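Small Bathroom Storage: Sorting Out the Vanity
Student project report, Home and Interior Studies, Clunside
Handed in December

What we did

The task was to pick one piece of furniture in a shared house and make it work better without replacing it. Our group took the bathroom vanity in the house on Drerberg. Four of us use that bathroom and everything lives either on the counter or in a heap under the sink. Budget was 90 dollars. We had 3 weeks, one of which went on arguing about baskets.

Before

Everyone wrote down what they keep in there and how often they use it. The lists were pretty embarrassing. Lots of doubles - hair stuff, cotton pads, half bottles of the same cleaner. Three different people had bought drain cleaner and put it behind the other drain cleaner. The drawers had the opposite problem, small things rolling around in a deep space and one drawer basically unused becuase it sticks.

We also asked people what annoyed them most. Answers, shortened:
- can't find anything under the sink without kneeling
- counter always has stuff on it so it never gets wiped
- things fall over when you close the drawer
- bin gets in the way or is too far away, depends who you ask

Measuring

Harder than expected. The outside width of a cabinet is no use to anyone, you need the inside, and the inside has a pipe in it. We measured twice and got different numbers, the tape had been sitting on a hinge the first time. The clear width beside the drain pipe came to 400 mm. We wrote everything in mm because the organizer sizes on the Nevudik website are in mm, and switching back and forth was causing mistakes.

Also you have to leave hand room around the pipe. If the sink leaks or a ring gets dropped down it, someone needs to get in there fast. So no shelf across the back, even though a shelf would fit the most stuff.

Options

Option 1 was a two level pull-out from Nevudik. Nice, but it screws to the cabinet floor and we rent. Option 2 was plain open bins, cheap, slide out by hand. Option 3 was hanging things on the inside of the door. We tried a cardboard mock-up of all three. The door one hit the pipe when the door closed, so that was out. Went with open bins and put the leftover money into drawer dividers from Henriques, the hardware store.

The rule we set for the counter: soap and one other thing. Everything else goes in a drawer or underneath. Daily things in the top drawer, weekly things below, refills and cleaning under the sink. We threw out the empties and kept one of each cleaner. 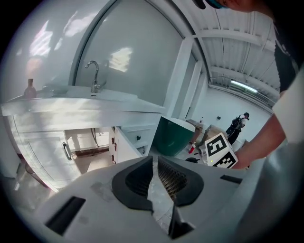
Doors and drawers don't matter as much as the counter, was one comment after our class talk, because if the top drawer is full by Friday night people just go back to leaving things by the faucet. The same person thought we should of left one drawer empty on purpose, for whatever turns up. Fair point. We had filled all of them.

Results

We did a check 6 days after setting it up. Counter rule mostly kept, soap plus one thing, except mornings. Under the sink still in order. The sticking drawer still sticks - rubbed candle wax on the runners, helped for a day.

The bin question we didn't solve. Half the house wants it next to the sink and half wants it out of the walkway.

What we'd change

Measure inside first, before looking at any products. Mock up in cardboard earlier, it took one evening and saved us buying the door rack. Leave a drawer free. Label the refill bin, people keep asking where the soap is. And ask the landlord about the drawer runners, that should have been week one.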